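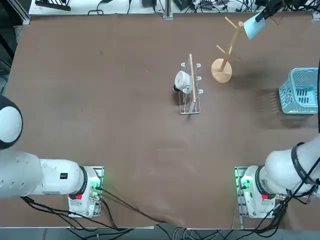

Lustelen is a box of writing prompts for poets, published by Enduvton, and I have been using it since April, mostly in the mornings before work. The cards are sorted by sense, and each one gives you an ordinary thing and a limit, such as a number of lines or a word you may not use. The first card I drew said to describe a surface without saying what it is for. A brown tabletop will do, matt and a bit reddish, with faint scuffs and a few small dark marks scattered over it. I got a decent half page out of the marks alone and cut the rest.

The touch and sound cards are the best of the set. They are short and they don't tell you how to feel about the thing in front of you. "Write the noise of a drawer, no verbs" gave me a poem I have since sent out. The smell cards are weaker. Too many of them assume a happy childhood kitchen, and after the second loaf of bread I started skipping them. Taste has the same trouble, and one card is very nearly a repeat of another.

There is a sand timer in the box, which runs for 30 minutes. It's too long for the shorter prompts and I stopped using it. The booklet is more useful. It has 5 short essays on revising, and the one on line endings, signed only Figueiredo, is worth reading twice. It takes one plain sentence and breaks it in different places, then says briefly what each break does to the pace. I have been writing for years and still found something in it.

The cards themselves are thick and take pencil well. Ink from a fountain pen feathers on them, so keep your notes elsewhere if that's what you use. The lid is tight and mine has split at one corner.

I had the Durkiteck prompt book before this. It costs less and has more in it, but the prompts run to a paragraph each and by the end of one I'm usually writing their poem. Lustelen leaves more room. If you work mainly in prose you might prefer the Durkiteck, as a good third of the Lustelen cards only make sense in lines.

We tried it in our writing group as well, two people to a card. It worked with touch and fell flat with taste. Enduvton sells a refill pack, which I haven't bought yet.

Reviewed November 11, 2022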